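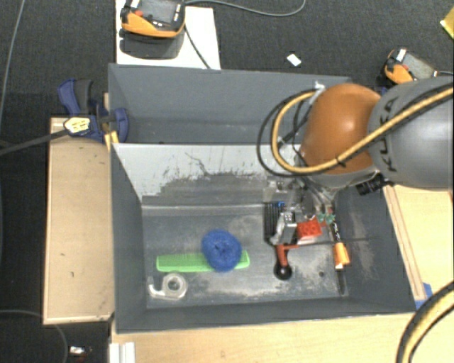
The Bin by the Back Door

Every house I have ever lived in has had a bin by the back door, and every one of them has filled up with the same sort of thing. You come in with your hands full, you set down whatever you're holding, and you tell yourself you will carry it upstairs later. By the end of December ours at Endden had reached the point where the lid would no longer sit flat, so I took the lid off, which I suppose is one way of dealing with it, and then I ignored the whole business until after New Year.

Those of you who came to the winter swap at Bristden Hall will remember that Kilian Riedl gave a little talk on small household odds and ends (and if you missed it, do ask him, he is very happy to give it again over a cup of tea!). His view is that most of us are perfectly good at putting away big things like coats and saucepans, and hopeless with anything that fits in one hand. Combs, tape, scrubbers, the spare this and the leftover that. They don't belong to any one room, so they drift. Kilian asks people to take one bin, only one, and go through it from top to bottom before they open another.

So that is what I did, on a wet afternoon with the radio on. I gave myself 24 minutes, because that was how long the potatoes needed, and I got through very nearly the whole bin before the timer went.

Combs first. I am convinced that combs travel. I went looking for mine in the bathroom for most of the fall and bought another one, and then of course there it was in with the string and the batteries. A comb can be washed in warm water with a drop of dish soap, and an old toothbrush is just the thing for getting between the teeth. Let it dry flat on a towel and then put it where you stand when you do your hair, even if that is the hallway. My mother kept hers in the bread box and never once lost it.

Mesh scrubbers next, the round curly kind you use on pans. A fresh one ought to live at the sink, and an old one ought to go in the bucket with the garden things, where it does very well on flowerpots and muddy trowels. What you don't want is one floating about with everything else, catching on whatever is near it. Mine had picked up a rubber band, two paper clips and a good deal of fluff, and it took me longer to untangle than all the rest put together.

And then tape! I don't know how many rolls we have owned over the years, but I do know that the one I need is never the one I find. Bakari Kimaro, who wraps all the raffle prizes and so has opinions on this, folds the end of the tape under itself each time he finishes, so there is a little tab waiting for the next person. He also keeps the roll in its dispenser at all times, no exceptions, and stores it with the wrapping paper instead of in the desk. I have copied him since Christmas and have not had to pick at a roll with my fingernail since.

If you find you have more than you can use, please bring the extras along. The Gorley Road cupboard is collecting small, clean household items for families setting up a new home, and Bakari tells me they gave out 200 starter bags last year. They would especially like unused combs, scrubbers still in their wrappers, and tape with plenty left on the roll. Used scrubbers should stay at home, please, however much life you think is in them.

The next sorting morning is 23 January 2021, in the side room at Bristden Hall, from ten o'clock. Please wear a mask and something warm, as we'll have the windows open. Bring your one bin, as it is, without tidying it first (I know some of you will be tempted). There will be a table for things to pass on and a box for things to recycle, and Marti's bakery has promised us a tray of cinnamon buns, wrapped one by one, to take home with you.

If you need a lift, or a hand carrying a heavy bin to the car, leave a note in the box at the hall and Kilian will ring you back.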